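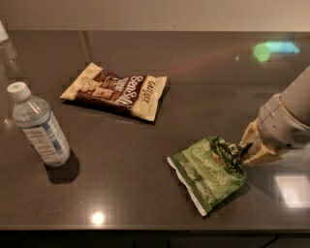
Dark worktop, water, SenSible, jalapeño: a corner of the snack counter at Lundis.

The Snack Counter, and Other Disputed Territory

4/9/26

Soledad Valcárcel would like it known that she never applied to be in charge of the crisps. She was hired to run the front office at Lundis, a firm that designs shop shelving, and the crisps came to her the way damp comes to a wall.

"There was a cupboard," she says. "It had a key. I had the key. That was the whole recruitment process."

She has now looked after the snack counter for long enough to have opinions on it, most of them firm. The counter itself is dark brown and shiny, and she regards it as the worst surface ever put into an office kitchen. "It shows everything. Crumbs, salt, fingerprints, the ghost of a mug from July. The architect told us it was warm. I said, warm for whom?"

The system, when she inherited it, was a large bowl. People put things in the bowl and took things out of the bowl, and at the bottom lived a layer of cereal bars that had outlasted two managing directors. Valcárcel got rid of the bowl in her first month. There was a complaint in writing. She has kept it.

What replaced it was the counter, cleared and restocked each morning from the cupboard with the key. Bags lie flat, so you can read the front. Water goes at one end. Anything opened is the property of whoever opened it, and anything left open by five goes in the bin. The monthly order runs to 502 items, and she does it on a spreadsheet she describes as "the only thing in this building that adds up".

Fermín Fuentealba, who sits nearest the kitchen and has therefore become its chief witness, thinks the arrangement is an improvement but mourns the bowl. "You could put your hand in and not know," he says. "It was the only gambling I did."

Fuentealba is a jalapeño man. He is quite open about it. The green bags are the first to go every week, and he accepts that he is a good part of the reason. He also accepts that they are a menace in an open-plan office. "There's the noise, first of all. You cannot open one quietly. I've tried doing it slowly and it's worse, it just goes on for longer. Then there's the smell, and then everyone knows, and then somebody wants one."

Valcárcel's objection is to the shape. "They're all air and corners. A sensible bag lies down. That one gets scrunched up the minute anybody touches it and it never recovers." I ask whether she chose the SenSible ones for the name. There is a pause. "I'm not saying it didn't help."

The water bottles are a sore point. She wants them upright. They are, in her experience, always found on their sides, and she has stopped believing anyone who says it fell over. "It's got a flat bottom. It was designed by professionals." Fuentealba's position is that a bottle lying down looks relaxed.

Last year she ran a vote on what to stock. There are 30 people in the office and she received 100 votes. The winner was a chocolate biscuit that the supplier, Ojeda, had already stopped carrying. She has not run another.

Does she eat any of it herself? She looks faintly insulted. She brings an apple, and keeps it in her desk drawer, which also has a key.

Fuentealba walks me out by way of the kitchen and picks up a green bag as he passes. We are most of the way down the corridor before he opens it. Behind us, quite clearly, I hear Valcárcel say his name.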